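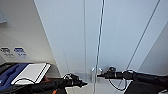

June, late afternoon, bench notes

Okay, budget stuff before I forget it all. We have $1,971 left in the equipment line and the order form has to go in by the end of the month, so I spent most of today going back and forth between the glass doors and the supplier tabs in my browser, which is a terrible way to work but here we are.

The doors are what's driving the list. Two small round shiny knobs, close together, right where the seam runs, and the arms have to come in from the left and the right and meet in the middle. There isn't much room for two grippers side by side in there! With the stock fingers I keep wanting another half inch. So narrow fingertips are item one, whatever else gets cut.

Prices as of this afternoon:

- **Brorau fingertip set, narrow, both arms:** $596. Comes with the soft pads already bonded on. Spare pads are sold separately (of course they are).
- **Stakitz wrist camera kit:** $600 for one side. Nicer housing, shorter cable, and the bracket looks like it would clear the wrist joint without me filing anything.
- **Smits cable sleeves and clips:** still waiting on a quote. I asked for enough to do 2 arms plus a bit left over.
- **Zindby bench power supply:** they only list it as "call us", and I have not called them.

Fingertips plus one camera kit comes to $1,196, and that leaves $775 for everything else. Two camera kits plus the fingertips is $1,796, leaving $175, and I don't believe for a second that sleeves and shipping both fit in $175. So I'm leaning toward one kit, on the right arm, and keeping the old camera on the left until the next budget round. If somebody has a strong argument for the left instead, write it in the margin and I'll listen.

Glass is still the thing that worries me on cameras, by the way. The Stakitz sheet talks a lot about resolution and says next to nothing about reflections. I've emailed them to ask if we can borrow a demo unit for a week before we commit. If they say no, I'd rather wait a month than spend $600 on something that gets confused by a shiny knob.

Cables. I know I bring this up every time, but the loops under the wrists bug me. Any slack that hangs down is slack that can catch on a ledge or a knob, and I'd like the sleeves on before we start doing long runs in tight spots. Smits has a flat style and a round style. I asked for the flat one, mostly because I think it'll bend better at the elbow, though I haven't tried it and could be talked out of it.

Things I looked at and crossed off:

- Suction cups. They'd probably love the glass, but we'd need a pump and a hose run, and then I'd be writing a whole other page about hoses.
- A third arm. Ha. Next year, maybe, and with somebody else's money.
- Custom printed fingertips. I drew some up over lunch and they look fine on screen – but I'd burn a week getting the pads to stick, and $596 starts to seem pretty cheap next to a week.

One more thing for the plan: spares. Last round we bought exactly what we needed and then sat around waiting on a single bent finger. I want at least one extra pair of pads in this order, even if it means the fancier clips go.

To do:

- [ ] Call Zindby and get an actual number
- [ ] Chase Smits for the sleeve quote
- [ ] Ask Brorau if the narrow set uses the same screws as ours
- [ ] Measure the gap between the knobs properly, with calipers this time
- [ ] Fill in the order form, leave the camera line in pencil until Stakitz writes back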